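Ticket: Second bimanual cell -- purchase scope, spares, and budget line
Queue: Lab Equipment / Procurement Support
Status: Resolved (order released, one item deferred)
Priority: Normal
Opened by: Zoia Mykhailiuk
Assigned to: Jacqueline Hamel
Site: Zirnlow, bench automation room

Entry 1 -- Zoia Mykhailiuk, 9:10 a.m.

Requesting support on the parts list for a second two-arm table cell. The existing cell is booked solid through November and we are turning down internal jobs. Management has agreed in principle to a duplicate. I was asked to "just reorder the same thing," and I can't do that, for the following reasons.

The original purchase was made in three separate orders and the records do not match what is installed. The Homelik quote lists a tabletop, enclosure panels, and a mounting bar as one assembly. The installed mounting bar has different brackets from the ones on the quote. The trays, the cable clips and the edge strip do not appear on any order I can find.

Please advise on how to build a list that procurement will accept in one pass.

Entry 2 -- Jacqueline Hamel, 9:45 a.m.

Received. Three questions before I start.

1. Is the second cell required to be mechanically identical to the first, or only able to run the same programs?
2. Who owns the spares budget, your group or facilities?
3. Do you have the reject log from the board-handling work? I want to size gripper spares from actual wear and skip the vendor table.

Entry 3 -- Zoia Mykhailiuk, 10:20 a.m.

1. Same programs, same reach. Cosmetic differences are fine.
2. Ours, starting this fiscal year. Facilities keeps power and ventilation.
3. Log attached to the ticket. It covers 1,001 pick attempts on chess pieces across both arms. Fingertip pads were swapped when the slip rate went over our limit. Swap points are marked in the last column.

Entry 4 -- Jacqueline Hamel, 1:05 p.m.

Went through the log. Notes:

Pad wear is not even between the arms. The left arm accounts for most of the swaps. Before we buy spares on a per-arm basis I need to know whether this is the task or the hardware. If the task loads one side harder, both cells will show the same pattern and we should stock for it. If the left gripper is out of adjustment, we would be budgeting for a fault.

Also, the log has a "piece" column but no "source" column. I can't tell picks from the board and picks from a tray apart. Those are different grasps. A standing piece is taken from above with clearance set by its neighbors. A piece lying on its side in a pile is a worse grasp, and I would expect more pad contact with hard edges.

Please confirm the work split between arms.

Entry 5 -- Zoia Mykhailiuk, 1:40 p.m.

Split is fixed in the program. Left arm works between the left tray and the board and handles white. Right arm has the right tray and handles black. Runs are usually stopped partway when a job with higher priority comes in, so the counts per arm are not balanced. White is placed from the tray one piece at a time. Black is normally set first and then left alone.
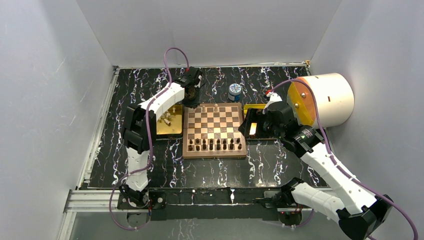

So the left arm does see more tray picks than the right over a typical shift. I had not thought of it as a wear issue. I will add a source column to the log starting with the next run.

Entry 6 -- Jacqueline Hamel, 2:30 p.m.

That fits the wear pattern but does not prove it. Test before we commit money:

Step 1. Fit new pads on both grippers from the same bag.
Step 2. Swap the color assignment in the program so the right arm does the tray-heavy side.
Step 3. Run 400 picks, no early stops.
Step 4. Pull both pad sets and measure at the center and at the tip edge.
Step 5. Check left gripper closing force with the gauge, cold and again after the run.

If wear moves to the right arm, it is the task. If it stays on the left, open a separate hardware ticket and hold the spares line.

While that runs I will work on the main list.

Entry 7 -- Zoia Mykhailiuk, 4:50 p.m. (next working day)

Test complete.

Wear moved to the right arm. Left pads show light, even wear. Right pads are rounded at the tip edge, same shape as the old left set. Left closing force is within spec both times. One nuisance stop during the run: the right arm hit its joint limit on the far corner of the tray and had to be re-taught. Not related to the pads.

Conclusion on my side: task wear. Stock for it.

Entry 8 -- Jacqueline Hamel, 9:30 a.m.

Agreed. Color assignment can go back to normal.

Draft list for cell two, grouped the way procurement wants it:

Group A, structure. Aluminum extrusion base, mounting bar with brackets and screws, flat tabletop, side and back panels. Single vendor. Homelik can still supply this as an assembly, and I have asked them to quote against measurements from your installed bar, with the old part number for reference only.

Group B, arms. Two arms with grippers, bases, and controllers. Two quotes needed by policy. Requested from Caron and Estora.

Group C, cabling. Two full arm cable sets, plus one spare set shared by both cells. This was missing from the first purchase. Route and clip hardware belongs here too.

Group D, workholding and consumables. Trays, pads, board and pieces, clips. Low value. Can go on the card.

Group E, services. Install, first calibration, one return visit.

Question on Group A: do you want the same patterned tabletop? Homelik has a plain matte surface at the same price.

Entry 9 -- Zoia Mykhailiuk, 10:15 a.m.

Plain matte, please, if lead time is equal. We get reflections off the trays already and I would like one fewer variable when we tune the overhead lighting. Programs do not depend on the surface pattern.

Same comment on the trays. The gold finish is shiny and we have had to mask around it. Matte trays of the same footprint would be better. If none are available in that size, order the same ones and we will line them.

Entry 10 -- Jacqueline Hamel, 3:10 p.m.

Quotes are in.

Homelik: structure as measured, matte top, no price change. Lead time is the same for both surfaces.

Caron: lower unit price on the arms. Controller software is a yearly subscription, billed per arm. Spare pads sold in bags of 50.

Estora: higher unit price, software included for the life of the controller. Pads sold singly. Return visit included.

On purchase price alone Caron wins. Over the planning period the two are close enough that the subscription decides it. I put the subscription on its own line so that it is visible at renewal -- last time it was buried in the arm price and the renewal came out of the travel budget.

One compatibility item. Your programs were written against the Estora controller. Caron says they can import them. I asked for a written statement covering two-arm coordination and have not received one.

Entry 11 -- Zoia Mykhailiuk, 3:55 p.m.

We would need to re-teach every position on Caron if the import fails. That took 11 working days on the first cell. Please add it to the comparison as internal labor.

Entry 12 -- Jacqueline Hamel, 4:40 p.m.

Added. With re-teach labor included, Estora is the lower total. Without a written statement from Caron I am treating the labor as a firm cost. Recommendation goes to Estora for Groups B and E.

Spares, based on the log and the swap test:

Pads: stock to the tray-heavy rate for one arm per cell, and the light rate for the other. Do not stock all four arms at the heavy rate. The earlier draft did this and overstated the line by more than double.

Gripper: one complete spare shared between cells.

Cable set: one spare, shared.

Wrist joint: none. Covered by repair exchange. Zoia, confirm you can tolerate the exchange time on one cell.

Entry 13 -- Zoia Mykhailiuk, 8:50 a.m.

Confirmed. With two cells we can move the priority job over and leave the other down.

One addition: please keep the spare cable in our cage and not in central stores. Central closes before our late runs end.

Entry 14 -- Jacqueline Hamel, 11:25 a.m.

Noted on the order. Groups A, B, C, and E released. Group D released except trays. No matte tray in the matching footprint from any approved supplier, so that item is deferred until you decide between lining the current type and having a pair made.

Facilities has the power request under a separate ticket. Do not accept delivery of Group B until that one closes. The crates will not fit in the receiving hallway for more than a day and there is no other secure space on that floor.

Entry 15 -- Zoia Mykhailiuk, 11:50 a.m.

Understood. We will line the current type. Send me the card form and I will order the pair directly.

Setting to resolved. The log with the new source column stays attached here for the next spares review.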